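February, evening

I planned to finish the two boxes before dinner. It is now past nine and I am writing this at the kitchen table, because the bed still has cardboard on it and I don't have the energy to go back in there and decide things.

The rain stopped at noon. I had 12 things on my list for today and sorting was number one, so of course I started with the others. I paid the water bill. I wrote to Mirani about the room again, and again they answered with the automatic letter that says my message is important. I washed the cups. Then there were no more small jobs to hide behind and I had to go into the bedroom.

My system is the same as when I moved from Bondard. Everything small goes on the bed first, then it goes into a box, and only then I am allowed to think about it. The bed is a good table. It is wide, and the plaid blanket is thick enough that nothing rolls away. The bad side is that I must be finished before I can sleep. I used to believe this was a clever rule to make myself quick. Tonight I think it is a rule for a younger person.

I began with the medicine. I do not like to touch medicine when I am moving, I always feel I will throw away the wrong thing and need it two weeks later at three in the morning. In my family medicine was kept until the letters came off the carton. My mother had a tin where everything was together, the plasters and the drops for ears and the tablets for the stomach, and when you opened it the smell came out first. I have tried to be more modern than this. I have not managed very well.

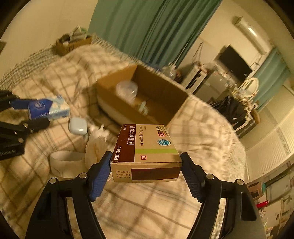 The amoxicillin, in front of the big box.

I know this carton without reading it, by the dark red and the light brown. I remember buying one like it, in the winter when my throat was so bad that I could only eat rice soup. The pharmacy was next to the Sidia bakery, and I stood in the line with a scarf up to my eyes and smelled the bread and could not want it. It is a strange thing to remember with such warmth. I was miserable! But it was my first winter here, and the woman at the counter spoke slowly for me and wrote the hours on a piece of paper, morning and night, with a little sun and a little moon.

I will ask at the pharmacy what to do with old capsules. I wrote it on the list so that I will not simply carry them to another drawer in another room, as I did the last time.

After the medicine I made tea and lost half an hour. I looked on Flustlow at the prices for moving a bed and a small refrigerator. One man wants 60 for the van and the stairs are extra. Another one does not say a price, only "call me, friend." I did not call him. Maybe tomorrow. I think that the van man is fair, but I want to ask him if 3 floors is already "stairs" or if that begins higher.

Then I went back and stood in the door for a while and looked at the room the way a visitor would. I have lived with it so long that I stopped seeing it. The curtains were here when I came and I thought I would change them in the first month. Such a strong color for a small room. Now I am used to them and I even like them in the afternoon, when the light comes through and the whole wall looks like water in a swimming pool. The next room has a blind, a gray one. I already miss the curtains a little, and I have not left yet. 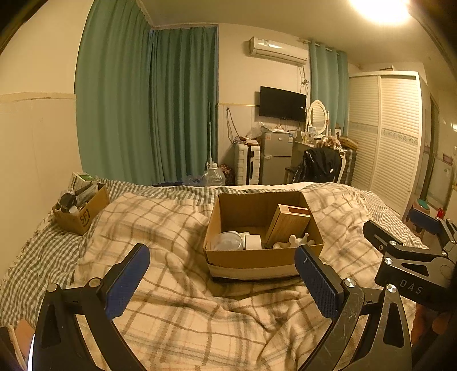 The bedroom, with the boxes on the bed.

The suitcase is standing under the television and I have decided that it will be for clothes only. I say this every time. Last time it was for clothes only and I arrived with a frying pan in it.

The top of the refrigerator is a different problem. I put something there when I come in with full hands, and it stays. I didn't touch it today. I moved my eyes over it and went on, and this I can admit in a diary. Also the big water jug on the floor, I have to ask if the shop takes it back, and if there is money for it or only thanks.

The box with SF on it is for the things I want to have near me on the first night, the bottles and so on. It is the smaller box and it is full already. I should take half out again, but then I must choose which half. The open one in the middle of the bed is slower. I put the little wooden box in it and it will not stand straight, it leans to the back whatever I do. It has traveled with me through 2 moves and I have never found the right corner for it. I will wrap it in a sweater at the end. The small white figures must be wrapped too, each one alone, in the soft paper I saved from the shoes. For now they are near the tape, so that I will see them both together and remember.

I notice that I am much slower with the small things than with the big ones. A television you carry or you don't carry. A small white figure you hold in your hand, and then you are thinking about a shelf in another town and who dusted it.

My back hurts on the left side. I ate noodles standing up. The neighbor was playing the same song as last week, only the beginning of it, again and again, and I think he is learning it, and he has become better at the part in the middle where the fingers must jump. I wanted to hear if he would get through to the end but he stopped at eight.

For tomorrow: the pharmacy question, more tape, the van man, the refrigerator (the top, and also inside, there is half a cabbage). Ask about the jug. Write to Mirani one more time and be less polite.

Now I have to go and lift everything from the bed to the floor – carefully – and sleep.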